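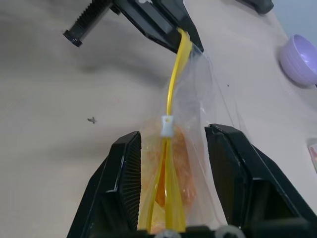 What does the Morndale parish register set cover?
It covers 3000 baptism entries, typed up from the paper books and checked once against the originals.

Files
entries.csv – one row per baptism
places.csv – 494 place names with modern spellings
notes.txt – queries still open

Spellings of surnames are kept as written. Blomqvist appears in eight forms, so search loosely. Blank dates mean the page was torn or too faint to read.

Last updated 23/02/2025. The burials will follow in August. Corrections go to Tiziana De Luca, with the page number please.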